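Lalmont Savings revises term deposit rates

Lalmont, 12 January 2020 — Lalmont Savings will lower the rate on its 13-month term deposit by 40 basis points. The new rate applies to accounts opened or renewed on or after the first business day of next month. Deposits already in force keep their contract rate until maturity. 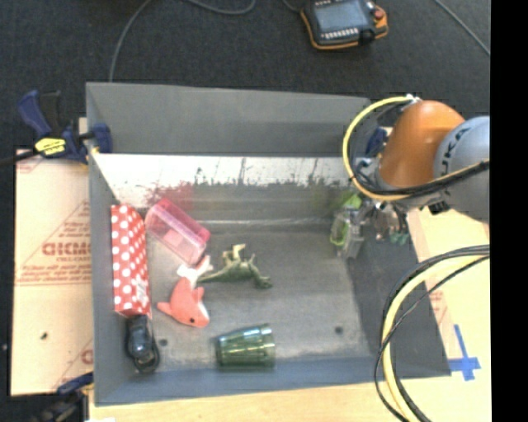 Lalmont Savings — Retail Deposits Department

The rate on the five-year Starnico certificate is unchanged. Interest on the certificate is credited quarterly and may be paid out or added to principal.

Early withdrawal terms, last amended in November, remain in effect for both products. Holders of Lokeo passbook accounts are not affected. Full rate tables are available at the Mathebula Street branch.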